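Sorting Table and Baskets: Gallery

Gruleo playroom, Oterdale. Updated May.

This page collects pictures of the sorting corner and the things kept there. We put it together for parents who asked what the baskets are and for other playrooms that want to set up something similar. Text by Cleiton Arruda.

The white table, with the orange baskets in use. 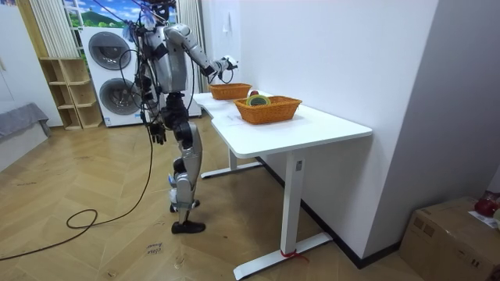
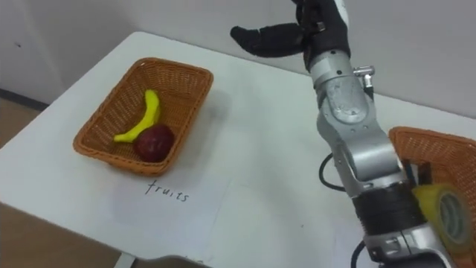
The sorting corner has one table and a set of matching baskets. Each basket gets a handwritten paper label with one word on it, in lowercase, because that is how the younger children are learning their letters. We tried printed labels last year. They looked better, but the children paid less attention to them than to ones they had watched someone write.

The baskets

They are the Prado open baskets in the small rectangular size. We bought 14 and still have all of them, though a couple have gone to the art shelf. They have no lids and no liners. Crumbs and glitter get into the weave, so shake them out over the trash before you wash them. Lukewarm water and dish soap is enough. Leave them upside down on a towel overnight.

Please don't stack them with things inside. The rims bend and don't go back.

The play food

There are 28 pieces in the full set, counting the bread and the eggs. We put out only a few at a time. With the full set on the table the children dump everything on the floor and the sorting stops. Fruit goes out first, then vegetables, and after a week or two we mix them.

Wipe the pieces with a damp cloth at the end of the day. They do not go in the dishwasher. The old grapes went in once and came out flat on one side.

Odds and ends

Older children get household things to sort instead of food: tape, string, clothespins, spoons, lids, napkin rings. Most of this came from our own kitchens. If you are clearing out a drawer, we can always use clothespins and wooden spoons. Nothing smaller than a golf ball for the under-threes, please, and no batteries.

Labels

Plain paper, thin marker, one word. The label goes on the table next to its basket, not on the basket itself. That way a basket can hold fruit in the morning and socks after lunch, and only the paper has to change. Spare labels are in the Kedamura tin on the second shelf. Words we have ready:

fruits
vegetables
bread
socks
blocks
spoons
tools

If you write a new one, make the letters about as tall as your thumbnail and put it back in the tin when you are done.

The table

The table stays against the wall. It was in the middle of the room for a while and got bumped every time the lunch cart came through. Children up to age 6 usually work standing. Chairs are available but they take up floor space, and most children push them away after a minute.

Clearing up

Baskets go back empty. Play food goes in the blue bin, household things in the drawer under the sink. The last group finishes at 4:30 and the tabletop should be clear by 4:45 so it can be wiped down. Crayon marks come off with baking soda on a wet cloth. Marker mostly does not.

More pictures from the reading corner and the yard are on the next page. The water table will be added once it is back outside.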